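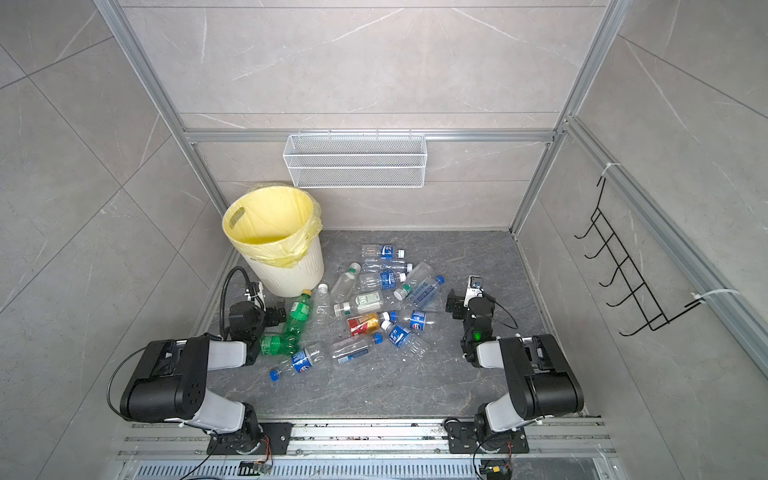

*短篇小说 · 阅读时间：7 分钟*

# 开放日

Wirkport 的开放日定在下午两点，而咖啡在一点四十就喝完了。

Bergþóra Eskildsen 是坐渡轮来的，代表 Doltside 镇议会，随身带着一把雨伞和一份她没有读完的议程。镇上想买一套分拣设备。更准确地说，镇长想在选举之前站在一套分拣设备旁边。至于设备分拣什么，大家可以以后再谈。

“您来得正好，”Sille Gunnlaugsson 说。她胸前别着 Wirkport 的徽章，别反了，“马上就演示瓶子。”

“只有瓶子？”

“瓶子是最难的。”

Bergþóra 在 Doltside 的回收站干过 6 年，觉得最难的是床垫，其次是人。不过她没有说，她是客人。

参观者围着工作间站成半圈。里面的墙贴着浅灰色石纹砖，地面是深灰的大理石花纹，比 Doltside 镇公所的卫生间体面得多。中间一堆饮料瓶横七竖八，左后角立着一只白色垃圾桶，套了黄色的袋子。两条机械臂一左一右守在前面，黑的关节，白的弯臂，很像两个等着别人先动筷子的亲戚。

“后面那个白篮子是干什么的？”一位戴毛线帽的先生问。

“今天不用。”Sille 说。

“那右边那排钩子呢？”

“今天也不用。”

先生在小本子上记了下来。他来自 Erkberg，那是 Doltside 的邻镇，两镇为了一座桥的油漆颜色已经不说话很久了。Bergþóra 往旁边挪了半步，免得被人看成跟他一起的。

Sille 清了清嗓子，开始念稿子。稿子里有“未来”，有“协同”，还有一句“像您的双手一样”，念到这句时她举起自己的双手，稿纸掉到了地上。捡起来以后，她直接跳到了最后一页。

“请看。”她按下按钮。

什么也没有发生。

“它在想。”Sille 说。

大家都很尊重思考，于是安静地等。后排有个小孩问他父亲，它在想什么。父亲说，在想从哪一个开始。小孩说，从绿的开始。

左边那条手臂动了。它慢慢探下去，悬在两只绿瓶子上方，停住，像在超市里忽然忘了要买什么。接着它夹住戴黄盖子的那只，提起来，转了小半圈，送到桶口上方，松开。瓶子掉进去，响了一声。

掌声比 Bergþóra 预料的热烈得多。她发现自己也在鼓掌，雨伞夹在腋下，很不方便。

“我说吧。”小孩说。

第二只就没那么顺利了。右臂看中了一只贴蓝标签的，夹住了瓶身，瓶子却在夹爪里打了个滚，把旁边那只也带跑了。右臂追过去。瓶子又滚。一追一滚，来回了 4 次，人群里渐渐分出了两派，Erkberg 的先生支持瓶子。

“这是正常的，”Sille 对着众人说，又转过来小声对 Bergþóra 说，“早上不这样。”

“早上有人看吗？”

“没有。”

“那就对了，”Bergþóra 说，“我们站里有个小伙子也是，一有人看就把纸箱往玻璃里扔。后来我们让他去管大门，管得很好。”

Sille 想了想，问那小伙子现在还在不在。

“当镇长了。”

右臂终于把瓶子夹稳，举到半空。全场屏住呼吸。它把瓶子端端正正地放回了原处，然后收回手臂，不动了，神情像是已经交了卷。

Sille 宣布提问时间。有人问价钱，她说要看配置。有人问它一小时能捡多少，她说要看瓶子。Erkberg 的先生问它认不认得押金标志，她说这个问题非常好，并把它写在了手背上。

“我有一个，”Bergþóra 说，“瓶盖拧不拧下来？”

“不拧。”

“瓶里剩的汽水呢？”

“我们用的瓶子都是空的。”

“在 Doltside，”Bergþóra 说，“没有一只瓶子是空的。有一回里面是条小鱼，还活着。”

Sille 看了看自己的手背，已经没有地方写了。

散场以后人们去隔壁找蛋糕。Bergþóra 留了下来，打开包，找出那张评估表，一共 80 分，由镇公所的 Ásgeirsdóttir 事务所设计，每一栏都要求“客观”。速度，她填了个低分。准确，填了个更低的。最后一栏叫“与现有员工相处情况（预计）”，她咬着笔帽，给了满分。

“您觉得镇上会买吗？”Sille 问。

“会的。镇长要跟它合影。”

“那您呢？”

Bergþóra 没有马上回答。她望着地上剩下的那些瓶子，手有点痒。她在回收站那些年落下了毛病，看见瓶子躺在桶旁边就睡不好。

“里面那扇门锁着吗？”她问。

Sille 朝走廊看了一眼，从口袋里摸出钥匙。

等 Erkberg 的先生端着蛋糕回来，地上已经干干净净，两条手臂一动不动地停在那里。他站了很久，掏出小本子，把先前写的划掉，重新写道：速度惊人。

他抬头问 Bergþóra，Doltside 打算订几套。

“两套，”她把雨伞换到另一只手，“你们最好早点下单。”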